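Spent the whole afternoon teaching a robot arm to tidy a kitchen counter and I am having the best time. Short thread!

The setup: I sit with a controller in each hand, the arm copies what I do, and every move gets saved. Those saved runs are what the policy learns from later. We practice in sim first, so when I plow into the paper towels (twice before lunch) all it costs me is a reset. 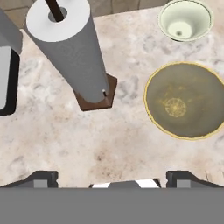
Biggest surprise so far is how much my own habits show up. I always come in from the left, way too high, then sort of hover. After 8 demos the policy was hovering too! It had picked up my nervous pause perfectly.

Zsolt Fodor at Firorus watched me flail for a while and gave me the tip of the day: decide where you'll grasp BEFORE you touch the controller. My next run took almost half the time.

Bowls are still hard, by the way. You have to pick a spot on the rim, line up the fingers with it and commit. If I wiggle at the last second I toss that demo and go again.

Also switched to the wrist view for the final approach and wow, so much easier than guessing depth from the side (thank you to the Drurnholm folks for nagging me about this since March).

Tomorrow I'm trying 4 new counter layouts, with the cup moved somewhere mean. Will post how the policy does, hovering and all!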